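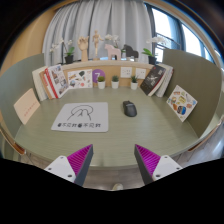 Wrist camera view over the study desk, gripper open, mouse and mouse pad ahead.

Trileck progress report, March
Prepared by Mei-kuen Tam for the Bandotar program office

Summary

It has been a very good stretch for the software side of Trileck. The new calibration tool is in daily use, the grasp planner now runs on top of the segmentation model instead of beside it, and we have replaced the old replay viewer, which I think everyone on the team had learned to dread. We are still behind on timing sync between the camera and the finger encoder, and I explain below what we want to do with it.

Perception

Most of the work went into the wide-angle lens. Up to last quarter we flattened every image before passing it to the model, and we lost a lot of the outer view doing that. The desk is a good case: the side partitions and the window bend hard toward the edges, and flattening them either stretched the books in the back corners or threw them away. We now train directly on the curved images and correct only the points the planner asks for. It is simpler code and it keeps the corners — I wish we had tried it sooner.

The fingers get their own mask. The magenta pads are easy to pick out by color, so the mask step is a short filter with no learned part, and the lower black region is dropped by a fixed outline stored with each calibration. Hung, our labeling tool, loads both automatically, so the labelers no longer draw around the fingers by hand.

Small dark objects remain our weakest class. A black mouse on a green desktop is fine. Dark things next to other dark things, like the black book cover, still merge more than we would like. We have 500 extra labeled images going into the next training run with this in mind, and early checks on a small slice look promising enough that I am excited to see the full run.

Planning

The planner used to choose a grasp from a single image. It now keeps a short history and waits until the estimate settles before it commits. On a desk like this one that matters for reach as much as for grip, with potted succulents lined up along the pinboard and a shelf of figurines and orchids above it. We added a "keep clear" layer that lets an operator mark fragile areas once and have every later plan respect them. Skasetport asked for this in their first review, and it took much less time than we had set aside.

Plan checking now runs on every code change. There are 32 recorded layouts in the test set, up from 17, and a failed check links straight to the step where the plan went wrong.

Timing sync

The camera clock and the encoder clock still drift apart over long recordings. Our fix corrects the drift after the fact, which is good enough for training but not for live control. We would like to move to a shared hardware trigger. The parts are within the current budget line, so this is a request for approval of the change and not for more money.

Next four months

Finish the shared trigger, if approved, and retire the after-the-fact correction.
Retrain segmentation with the added dark-object images and report results per class.
Let operators edit the keep-clear layer during a session, where today they have to stop and reload.
Hand the calibration tool to Skasetport with written setup notes. A first draft of the notes is in the shared folder and comments are very welcome.

Staffing is unchanged.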